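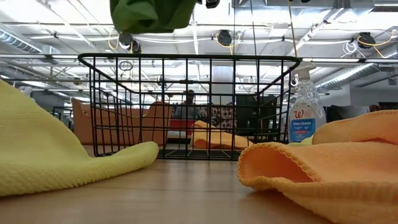 Can I wash microfiber cloths in with the regular towels?
Wash them on their own. Cotton sheds lint, microfiber grabs lint, and you end up wiping your windows with a small sheep.

Search the help desk Search

Ticket: streaks and fuzz on glass after cleaning
Site: Villanueva building, ground floor
Status: closed, pending the next complaint

Opened Wed 13 July

Reported problem: The front windows look worse after cleaning than before. Streaks in the morning sun, plus a fine orange fuzz along the bottom of every pane. Tenant describes the effect as "frosted." Tenant did not order frosted.

First reply: Checked the obvious suspect, the glass cleaner. New bottle, same brand as always, nozzle set to spray and not to the jet setting that gets your shoes. Wiped one pane with paper towel and it came up clear. Cleaner is innocent. Put the bottle back.

Second reply: Checked the panes themselves. They are glass. Moving on.

Third reply: Looked at the cloths. We bought a pack of 16 from Remmont last November and they have been going through the wash with the bath mats from the Clarine gym upstairs, on hot, with fabric softener. Whoever set this up was being kind. Softener coats the fibers, so the cloth pushes the liquid from one side of the window to the other and calls it a day. The bath mats supplied the body hair and general fluff at no extra charge.

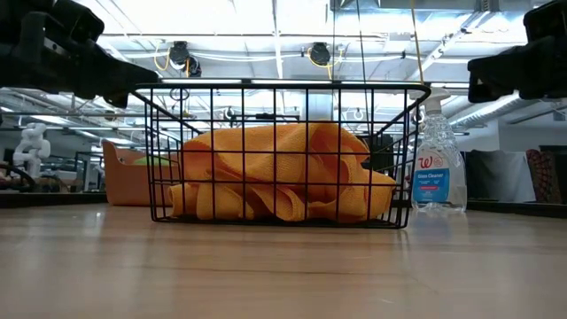

Softener also explains why the cloths smelled so nice while doing nothing. I rewashed the lot, warm, with a small amount of plain detergent, no softener, no dryer sheet, no mats. Ran a second rinse. Dried on low. The first load still left a faint haze on the test pane, so I ran it again. After 2 washes the haze was gone and so was my afternoon.

Fourth reply, from tenant: Windows better. Fuzz still there on the east side. Is this covered?

Fifth reply: Fuzz on the east side traced to one cloth with a fraying hem, which had been promoted to window duty from floor duty without telling anyone. Retired it. It now lives under the leaky Povberg dehumidifier, where standards are lower.
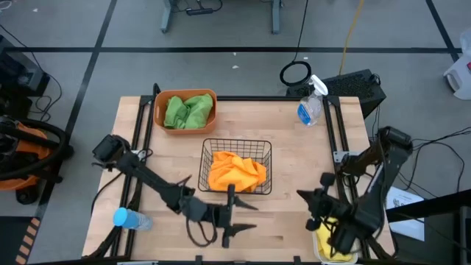 Sorting was the other half of the trouble. Clean, dirty and "I only used it once" had all been sharing a single tub, and people took whatever was on top. We now keep separate containers on the bench and go by color. Orange is for glass and goes in the black wire basket, green goes in the orange bin and is for everything else. Yes, I know the orange bin would be the natural home for the orange cloths. The bin was bought first, the cloths were on sale, and I am not reopening this.

Anything used goes straight to the laundry bag on the door. If it has been anywhere near the floor, it is a floor cloth from then on and may not apply for its old job.

Sixth reply, from tenant: Can we just use newspaper?

Seventh reply: You can. Then you get to clean the ink off the window frames, under a new ticket.

Follow-up: Checked the front windows after 7 days. No streaks, no fuzz, one nose print at dog height. Nose print wiped off with an orange cloth on the first pass. Closing.

Reopened: Somebody put softener in again.

Closed: Softener is now in my desk drawer.

We use cookies to remember your ticket number. Accept / Manage settings

Contact the help desk | Copyright Villanueva Building Services | Back to top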